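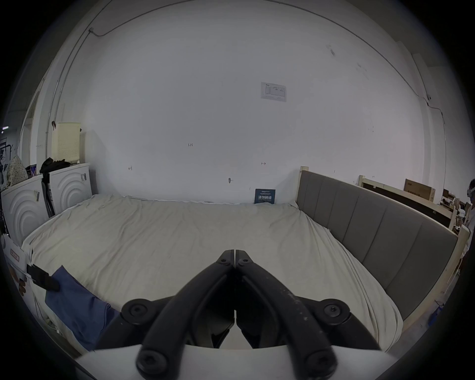

Bed task, hand-held gripper over the sheet, tips nearly closed.

July 19, 2018

Sheet straightening demos for Etus, by hand. 22 takes, kept 14. Tossed the ones where I pulled too fast, tracking drops out.

- fingertips scuffed, grip on thin cotton still ok
- pinch the edge THEN lift. dragging first just makes more wrinkels
- start pose: higher than in May
- blue cloth by the lower left of the sheet, try a set with and without

Replay on the arm tomorrow. Ask Joshi side about the clock offset agian.

Comments (2)
stasside_lab: which folder?
> 2106, same as before

Recent entries
Pillowcase, first tries
Cisisix mount bolts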